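Sac à linge ou trieur à compartiments : est-ce que quelqu'un s'en sert vraiment ?
Par Kátia Aguiar, décembre

katia_aguiar
Bonjour à tous. Je lis partout que le trieur à compartiments « change la vie ». Je demande à voir. On m'a recommandé le Fasotberg, trois bacs en toile sur armature, 104 euros port compris, et je n'arrive pas à comprendre ce qu'on achète à part trois sacs et quatre tubes.
Ma situation : pas de buanderie, un coin avec la machine, un meuble au-dessus d'un côté, un pan de mur de l'autre, et par terre un grand sac blanc où tout le monde jette tout. Quand il est plein, je le vide dans la machine. Le tri se fait à ce moment-là, à la main, en deux minutes. On est quatre à la maison.
Question simple : ceux qui ont acheté un trieur, est-ce que six mois après le linge est encore trié dedans ? Je parle de la vraie vie, pas des deux premières semaines.

nandini.g
Chez moi oui. Trois bacs : clair, foncé, serviettes et draps. Mes enfants ont sept et onze ans et ils s'y tiennent, à quelques chaussettes près. Je lance la machine dès qu'un bac est plein, je ne réfléchis plus. J'aurais dû le faire avant.

katia_aguiar
À quelques chaussettes près, donc tu vérifies quand même avant de charger ?

nandini.g
Je jette un œil, oui. Ça prend dix secondes.

katia_aguiar
Alors le tri, c'est toi qui le fais. Avec un meuble à 104 euros entre les deux.

G_Rao
Je rejoins Kátia. J'ai eu un trieur pendant deux ans dans un appartement où il prenait la place d'une personne debout. Le bac des clairs débordait, celui des foncés était à moitié vide, et le troisième servait pour le linge « pas vraiment sale », c'est-à-dire qu'il n'était jamais vidé. J'ai retrouvé au fond un pull de l'hiver précédent. Revendu sans regret.
Par contre je ne suis pas d'accord avec le sac posé au sol. En tissu souple, ça s'affaisse, on doit plonger le bras jusqu'au fond, et le carrelage est rarement sec près d'une machine. Prends un panier rigide.

thenmozhi_k
Un panier rigide dans un coin étroit, bon courage. J'en avais un de la marque Fekura, très joli dans le catalogue, et je me cognais dedans chaque fois que je passais. Le sac, lui, on le pousse du pied. Vide, il se plie et il disparaît. Et il passe à la machine, ce qui n'est pas un détail : combien de gens lavent leur panier ?

G_Rao
Moi. Un coup d'éponge.

thenmozhi_k
Tous les combien ?

G_Rao
Bon.

keerthana-p
Je débarque avec une question à côté : pourquoi trier ? Je lave tout ensemble à 40 depuis que j'ai quitté mes parents, jeans compris, et je n'ai rien fichu en l'air à part un tee-shirt blanc devenu rose pâle, que je porte toujours. J'utilise des lingettes anti-décoloration Dretix quand il y a du rouge.

katia_aguiar
Les lingettes, parlons-en. J'en ai acheté une boîte. La lingette ressort grise, on se dit « tiens, elle a travaillé ». Sauf que j'ai mis un mouchoir blanc dans la machine suivante, sans lingette, même genre de linge, et le mouchoir n'avait pas bougé. Ce n'est pas une expérience de laboratoire, je sais, mais personne ne m'a montré mieux que ça. Je termine la boîte et je n'en rachète pas.

keerthana-p
Une seule lessive, ça ne prouve rien non plus dans l'autre sens.

katia_aguiar
D'accord avec ça. Mais c'est celui qui vend la boîte qui devrait faire la démonstration.

nandini.g
Le rouge neuf, je le lave seul au moins deux fois. Lingette ou pas. J'ai perdu un drap housse comme ça et je ne recommence plus. Surtout les vêtements imprimés avec des parties blanches : si le rouge dégorge, c'est le blanc du motif qui prend, et là rien ne le rattrape.

G_Rao
Pour les imprimés, retourner sur l'envers aussi. Ça évite que le motif frotte contre la cuve et craquelle. Ça au moins c'est gratuit, et j'ai vu la différence sur deux maillots identiques, un à mon fils et un à son cousin.

thenmozhi_k
Kátia, tu as une machine par le dessus ou un hublot ? Ça change pas mal la question du contenant. Avec un hublot, tu poses le sac devant, tu t'accroupis et tu pousses. Par le dessus, tu dois tout remonter à bout de bras.

katia_aguiar
Par le dessus. Une noire brillante, achetée par mon mari, qui la trouvait élégante. Elle marque au moindre doigt. Si quelqu'un hésite entre noir et blanc : ne m'imitez pas.
Pour le reste tu as raison, je me baisse pour attraper, je me relève pour lâcher. Mais le trieur de Nandini ne m'épargne rien de tout ça, les bacs descendent presque au sol.

nandini.g
Les miens se décrochent. Je prends le bac par les anses et je le retourne au-dessus de la cuve. J'ai un hublot, d'accord, mais chez ma belle-sœur, qui a une ouverture par le haut, elle fait pareil.

katia_aguiar
Ça, c'est le premier argument qui me parle depuis le début du fil. Mais un sac aussi, ça se retourne au-dessus de la cuve.

nandini.g
Et tout tombe d'un coup, le rouge avec le reste. Donc tu tries par terre avant. Donc tu te baisses.

katia_aguiar
Touché.

G_Rao
Solution à zéro euro : deux sacs. Un pour ce qui va à 40, un pour ce qui n'y va pas. On les accroche à deux patères. C'est ce que je fais depuis que le trieur est parti. Avec trois catégories les gens se trompent, avec deux ils y arrivent à peu près.

keerthana-p
« Les gens » = ta femme et tes enfants, ou toi ?

G_Rao
Surtout moi.

thenmozhi_k
Attention aux patères si c'est un pilier ou un angle en plâtre. Un sac plein de serviettes, ça pèse. J'ai arraché une cheville et un morceau de mur gros comme une soucoupe – le propriétaire s'en souvient encore. D'Souza, le quincaillier de ma rue, m'a vendu ensuite des crochets à coller « garantis ». Garantis trois semaines, visiblement.

nandini.g
Les crochets à coller tiennent très bien sur du carrelage propre. Sur de la peinture, non.

thenmozhi_k
Propre, dégraissé, séché 24 heures, sans vapeur ni machine qui vibre à côté. Bref, partout sauf dans un coin lessive.

katia_aguiar
Je récapitule pour ceux qui passeront après. Pour le trieur : une voix convaincue, qui vérifie quand même. Contre : un ancien propriétaire et moi, qui n'ai rien acheté, donc mon avis vaut ce qu'il vaut. Pour le lavage sans tri : Keerthana et son tee-shirt rose.
J'ai mesuré entre la machine et le mur d'en face. Le Fasotberg rentre, mais il faut alors choisir entre lui et la possibilité de passer. Je vais tenter les deux sacs de G_Rao, posés par terre, sans patère – merci Thenmozhi pour le mur. Le deuxième sera foncé pour qu'on ne les confonde pas. Si dans un mois les deux contiennent la même chose, je reviendrai le dire.

G_Rao
Reviens le dire aussi si ça marche. Sur ce forum on ne lit que les échecs.

katia_aguiar
Promis. Et Nandini, si tu peux me donner la hauteur de tes bacs une fois décrochés, ça m'intéresse toujours. Je ne suis pas convaincue, mais je veux bien regarder les chiffres. Le coin tel qu'il est, avec un vêtement rouge imprimé sur le dessus du tas. Celui-là ira tout seul, et sur l'envers.
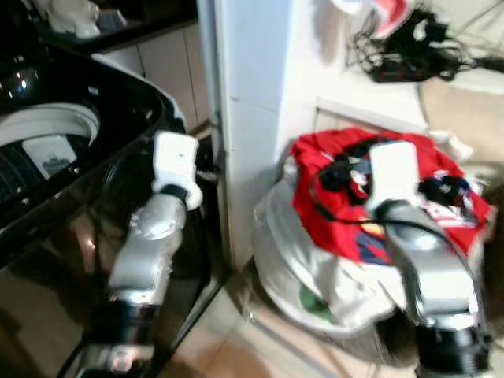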